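Booking the Paewai Tones: Your Questions Answered

Who will we be hearing on the night?
Four singers, every one of them on a live microphone! Angus Mahuika takes the bass parts, Leonie Mudgway sings lead on most of the ballads, and our two tenors swap the high lines between them (they'll happily tell you who does it better). We sing doo-wop and early soul, with a little gospel toward the end if the room is in the mood.

How long is the show?
The full evening runs to 34 songs in two halves, with a break so folks can stretch and get a drink. We have a shorter set for weddings and lunches too, so do ask.

Can we make requests?
Oh, please do! We have 300 songs in the book by now, and we love dusting off one we haven't sung in a while. Send your list a month ahead if you can.

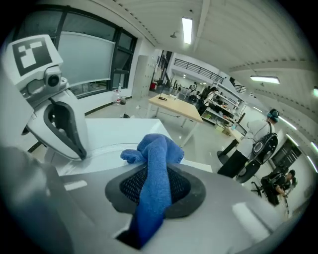 Do you bring your own sound?
Yes, we carry everything for rooms of up to 300 people. For bigger halls, like the Grasel Theater with its 641 seats, we plug into the house system and come in early, usually by 4 in the afternoon, to get the balance right.

How far will you travel?
We're based in Durkonness and sing in Susau most months, but we've gone a good deal farther for a nice crowd. Travel is added to the quote.

When should we book?
April and the holidays fill up first. Drop Leonie a note through the contact page and she'll write back with open dates.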